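特集 > 業務設計 > 例外処理

例外の置き場所を決める

文:ルータ・レバネ

印刷する | メールで送る

会社の業務手順書を読むと、たいていの場合、物事は順調に進みます。注文が入り、在庫が確認され、請求書が出ます。しかし、担当者の隣に半日座ってみますと、手順書にない仕事がたくさん見えてきます。私はこの仕事を「例外」と呼んでいます。この記事では、例外をどこに書き、だれが決めるのかという問題を考えたいと思います。

私が最初にこの問題を詳しく見たのは、住宅設備の部品を卸しているストヴィエル社(Stovier)でした。社員は400人です。受注から請求までの流れは図になっていて、きれいに色分けもされていました。ところが受注課の人たちは、その図をあまり開きません。代わりに使っていたのは、共有フォルダーに入った一つの表計算ファイルでした。

ファイルの名前は「困ったとき」です。中には141の行がありました。「この取引先は月末に請求書を二枚に分ける」「住所が倉庫の場合は電話で確認」など、書き方はばらばらで、理由が書いてある行は少なかったです。
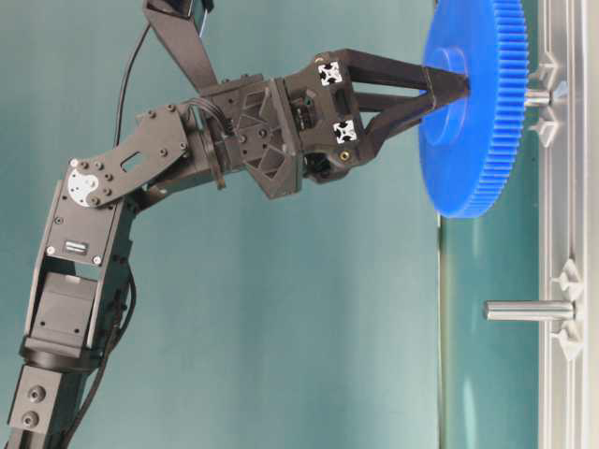
青い歯車とグリッパーの先端。

受注課の課長であるウィクリフ・コエチさんは、このファイルを恥ずかしいと思っていたそうです。私には、むしろ会社の大切な財産に見えました。ただし、財産としては管理が足りません。だれでも行を足せますが、だれも行を消せないのです。消してよいかどうかを判断する人が、決まっていませんでした。

例外には種類がある

私たちはまず、すべての行を読み、四つの種類に分けました。一つ目は、契約に書いてある特別な条件です。二つ目は、システムの機能が足りないための回り道です。三つ目は、過去に一度だけ起きた事故への対策です。四つ目は、個人の習慣です。

分けてみると、話し合いが楽になりました。契約の条件であれば、営業部が責任を持ちます。回り道であれば、情報システム部の課題の一覧に移します。難しかったのは三つ目でした。事故の対策は、その事故を覚えている人にとっては、とても重いものです。

例えば、ある行には「午後4時を過ぎたら、プリロ(Prilo)の画面で確定しない」とありました。プリロは同社の受注システムです。調べたところ、これは夜間の処理が早く始まっていた時代の注意でした。処理の時刻はもう変わっています。それでも受注課では、夕方に来た注文を翌朝まで待たせていました。

コエチさんは少し黙ってから、「私がこの行を書きました」と言いました。その日の会議では、この行をどうするか決まりませんでした。翌週になって、彼が自分で消しました。

持ち主と期限

例外を手順書の本文に全部入れる、という方法もあります。業務設計の会社グレンドゥルビー(Grendulby)で働くロヴィサ・ミットボーさんは、この方法に反対です。

「図に分岐を足すたびに、普通の仕事が見えにくくなります。新しく入った人が最初に知りたいのは、普通の流れのほうです」

彼女が勧めるのは、例外の台帳を手順書とは別に作り、図の各段階から番号で参照するやり方です。台帳の項目は5つしかありません。内容、種類、理由、持ち主、そして見直しの期限です。期限が来た例外は、持ち主が延長しなければ無効になります。

この「無効になる」という規則には、私は初め不安を感じました。必要な例外まで消えてしまうかもしれません。ミットボーさんの答えは簡単でした。無効になった行は台帳の後ろに残り、必要ならすぐに戻せるそうです。 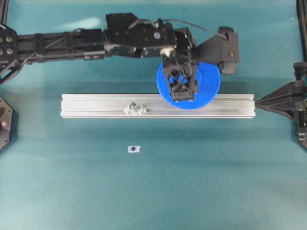

だれが例外を認めるのか

もう一つの問題は権限です。現場の判断を広く認めると、対応は速くなりますが、同じ相談に違う答えが出ます。反対に、すべてを上司に聞く規則にしますと、上司の机が次の行列になります。

ストヴィエル社の物流部にいるワフラ・ムファウメさんは、金額で線を引く案に満足していませんでした。安い部品でも、届かなければ工事が止まるからです。彼の提案は、「元に戻せるかどうか」で分けることでした。後から直せる例外は担当者が決め、直せない例外は課長に聞きます。出荷先の変更は、トラックが出る前なら前者、出た後なら後者になります。

この線は分かりやすいのですが、完全ではありません。経理部のほうでは、請求書の訂正が「戻せる」に入るかどうかで、今も意見が分かれています。訂正はできますが、相手の会社にも手間をかけるためです。私が最後に訪ねた時点では、経理の例外だけ、以前と同じように部長の確認を受けていました。

台帳に移った行は、もとのファイルよりかなり少なくなりました。古いファイルは読み取り専用になり、名前はそのままです。コエチさんによれば、今でも一日に何度か開く人がいるとのことです。

印刷する | メールで送る

関連記事
・引き継ぎ書はだれのために書くのか
・承認の段階を減らす前に調べること
・用語集を作った会社、使った会社
・対談:カーリ・ヴェスタゴーさんと考える業務図の読みやすさ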